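课程项目更新,按帖子编号发,方便后面的人查。我们组做的是双臂挂杯:把塑料香槟杯倒挂到金色的铁艺杯架上,两条手臂都可以用,完成标准是所有杯子杯口朝下挂稳。

1/ 先说分工。Tomás Morais 写抓取部分,Rūta Kalniņš 管示教数据和标注,我负责标定、跑测试、写记录。指导老师是 Margus Uibo,每两周看一次进度。项目在课程系统里的名字叫 Javell,下文都用这个名字。

2/ 题目是四月定的。原本想做叠毛巾,Margus 看完提案后建议换成刚性物体,理由是学期只剩下半段,柔性物体的评分标准不好写。我们同意了。

3/ 为什么选香槟杯:透明,深度相机在杯壁上经常没有有效读数;杯身细长,夹歪一点,杯座那头就偏出去很多;杯架的挂钩是卷曲的,开口方向各不相同。三个难点都能单独测,报告好写。

4/ 任务拆成四段:抓杯、翻转、对准挂钩、松手退出。每段单独记成功或失败,失败的要写原因代码。代码表放在组里的共享文件夹,改动前先跟 Rūta 说一声。

5/ 翻转和对准这两段,腕部相机的画面最有用。夹爪夹的是杯身,杯脚细,受力后会转,所以统一规定不夹杯脚。下图中被夹住的杯子是倒着的,还带一点倾斜,右边就是杯架。 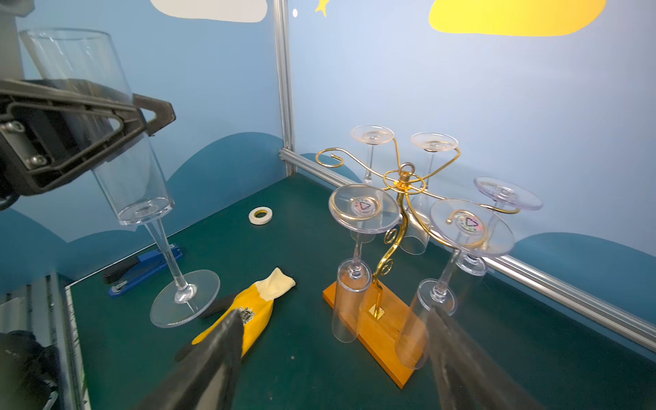
6/ 示教数据。目前一共录了645条,其中400条通过了检查,可以进训练集。剩下的主要问题是操作员中途停顿太久,或者松手后夹爪退得太快,带到了杯座。停顿的以后可以裁剪再用,带到杯座的直接弃用。

7/ 检查的办法很简单:每条由两个人各看一遍,意见不一致就算不通过。Anahera Cartwright 不在我们组,但她帮忙看了很大一部分,报告的致谢里会写。

8/ 双臂的分配改过一次。第一版是左臂只管左边的杯子,右臂只管右边的杯子,各挂各的。问题是两只夹爪容易同时进到杯架上方。第二版加了一个占用标志,一只手臂进入杯架区域时,另一只在外面等。

9/ 占用标志的代码只有几行,调试却花了两个晚上。起因是退出时标志清得太早,手臂还没有离开,另一边就开始动。现在改成按末端位置判断,离开杯架区域之后再清。

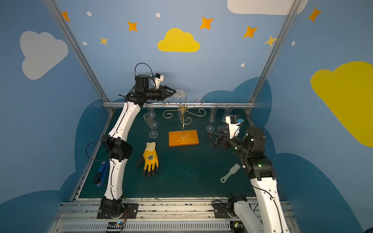
左夹爪伸向杯架顶端的杯子,右夹爪张开,朝向桌子中间。

10/ 有人问桌上为什么还有手套、订书机和刷子。这是干扰物,任务里不需要碰。评分要求里写明桌面上要有无关物体,位置可以变。我们每换一批测试就重新摆一次,摆法记在表格里。

11/ 围板上的云和星星也有人问。隔间是上一届的同学布置的,我们没有改。背景固定对标定有好处,坏处是换一个隔间以后模型表现如何,现在还没有数据。Prodromos Drakos 那组在用隔壁的工位,期末前打算和他们交换测一次。

12/ 几条给下一届的操作记录:
开机后先回零,再开相机。
杯子底上有圆形贴纸的,不要撕,撕了之后和旧数据不一致。
杯架换位置以后必须重新标定,目测放回原处不算。
线缆在夹爪上方要留够弧度,拉直了会影响腕部转动。

13/ 目前最弱的是第三段,对准挂钩。杯座边缘碰到铁丝以后,策略有时会继续往前推。Tomás 的想法是加一个力的阈值,超过就后退重来。我倾向于先补一批从偏位开始纠正的示教,看数据能解决多少。两种都会试,先试补数据。

14/ 评测时的初始状态也统一了:杯子正立在桌上,杯架放在中间,左右两侧都要有杯子。测试的人不许在运行中伸手扶杯架,扶了这一轮作废。
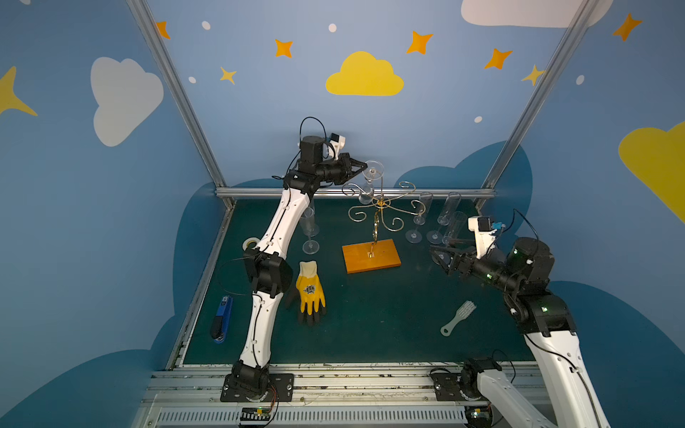 杯架上倒挂着一只,右臂夹爪停在右侧几只杯子前面。

15/ 回复一下评论里关于夹爪的问题:指尖没有特别加工。试过贴一层软垫,夹得稳一些,但是松手时会粘住杯壁,后来拆掉了。软垫那一批数据单独存放,没有混进训练集。

16/ 接下来的安排:补录纠偏示教,重训一版,然后固定模型,不再改动,只跑评测。报告由我写初稿,Rūta 补数据部分,Tomás 补控制部分。代码整理完会放到课程仓库,目录名还是 Javell。

17/ 想看原因代码表的可以留言,我导出一份发出来。标定脚本暂时不发,里面有几个路径是写死的,改完再说。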